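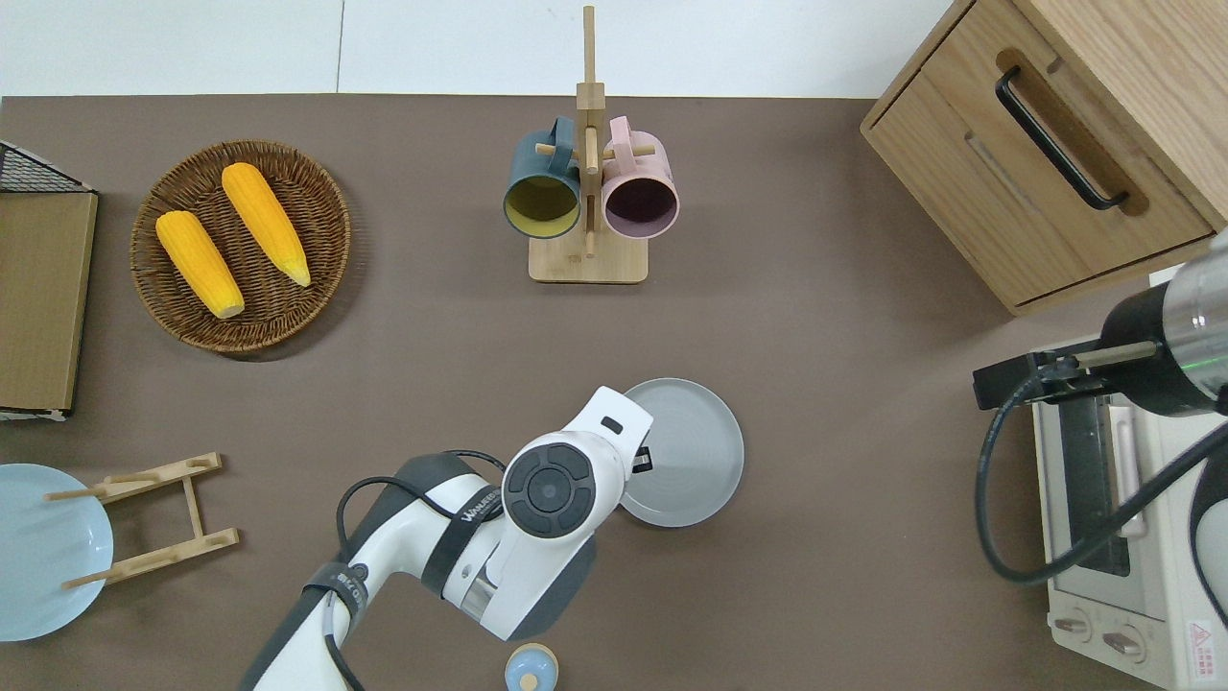 I went to the Brostach open afternoon in October with a notebook full of prices, and I came home with most of them crossed out. What a good visit! Our kitchen training center wants to put money into a two-arm setup next year, and Azadeh Babaei had asked me to find out what we'd be signing up for before she puts a number in the plan.

Zorica Golob showed our group around, and she let us stand there as long as we liked. I had budgeted for arms and nothing else. She started with the table. Then the grippers, the cabling, spare fingers, and a shelf of household stuff that has to be replaced when it chips. Plates, mugs, a dish rack, a toaster oven – all of it goes on a line of its own, and hers came to $617 for the first year. I had written zero.

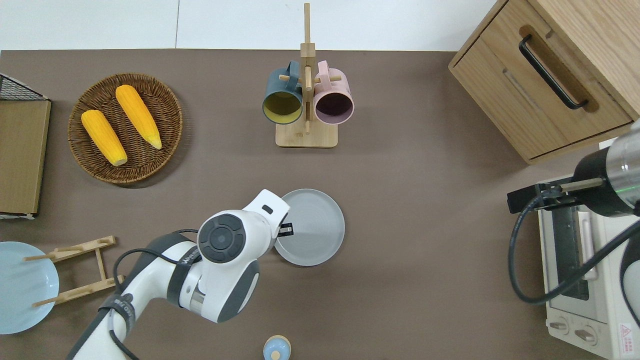 Plates were what I asked the most about, as we'd want ours handled all day long. A flat plate on a flat table leaves very little to get hold of, and Zorica's advice was to take your own dishes along to any demo before you pay for a gripper. I loved that. She also thinks two different grippers are worth pricing before you commit to a matched pair.

Other things I wrote down: Meesuk quotes a service plan at $1,217 a year, with travel on top. Dranon wants $3,000 up front for setup and training, and Hülya Eren (she came over from Fatex and asked far better questions than I did) got them to say that two people can be trained for that price. Ask about cable lengths too. Ours would have to run past a sink, so we'd need longer ones and a way to keep them up off the floor.

The visit cost $50 a head, coffee included, and there's another one in spring. I've already told Azadeh I want to go again, this time with a box of our own plates under my arm.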